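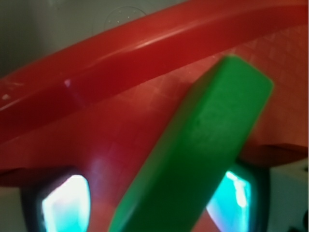
**Washing Up at Camp: Your Questions**

Every February, when sign-ups open for the Prornov lake trip, the same dish questions land in my inbox. I love these questions! A good wash station makes the whole camp run better, and most of what I know came from years of doing it badly.

## Do I need to bring my own dish kit?

You need a plate, a bowl, a mug and a fork and spoon, all with your name on them. The group brings the basins, the soap and the drying racks. If you have a favorite scrubber, bring it along. People get attached to them, and I am no exception.

## How many basins do we use?

Three: hot soapy wash, hot rinse, cool sanitizing soak. Smaller groups sometimes ask if they can drop the middle one. Please don't — without it the soap ends up in the soak, and your morning coffee tastes like lemon detergent.

## Where does the dirty water go?

Strain it first through the fine mesh strainer and tip the scraps in the trash bag. Then carry the water at least 200 feet from the lake and any stream, and scatter it over a wide patch of ground. At Plisitz there is a proper gray water drain behind the cook shelter, so use that and save yourself the walk.

## Sponge, cloth or brush?

A brush for oatmeal pots, always. Sponges are great on plates and mugs, though they hold on to food and start to smell by the second evening if they're left in a heap. Cloths dry fastest of all when you hang them up properly. I pack all three and keep them on a tray, so they don't wander off into the pine needles.
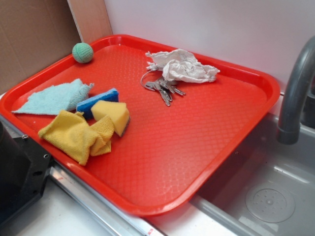

## Can I use my dish soap from home?

Yes, as long as it's biodegradable and unscented. Scented soap attracts animals, and the raccoons at Morrison campground need no encouragement. Even the gentle kinds should never go straight into the lake. A few drops per basin is plenty, so one small bottle will get a full table of hungry people through the weekend.

## What about cast iron?

Bring it! Gregor Lindsay's cornbread skillet has been on every trip I can remember, and it has never seen the inside of a basin. Wipe it out while it's warm, scrub stuck bits with coarse salt and a splash of water, dry it over the stove and rub in a little oil. If you find it in the wash pile, please rescue it.

## Who does the dishes?

Everyone takes one shift, in teams of 2. The chart hangs in the cook shelter, and you can swap with anybody who agrees to it. Breakfast is the easy one, unless it's pancake day. Chili night is the hard one, and that crew gets first pick of dessert.

## My kids want to help. Is that OK?

Absolutely! Little ones are terrific at drying spoons and hanging up cloths. Keep them back from the hot basins and let an adult handle the knives, which get washed one at a time and never dropped into the suds.

## What time does the wash station close?

Last wash is at 9 p.m. Anything left after that goes in the bear box with the food, dirty or not, and its owner can meet it again at breakfast.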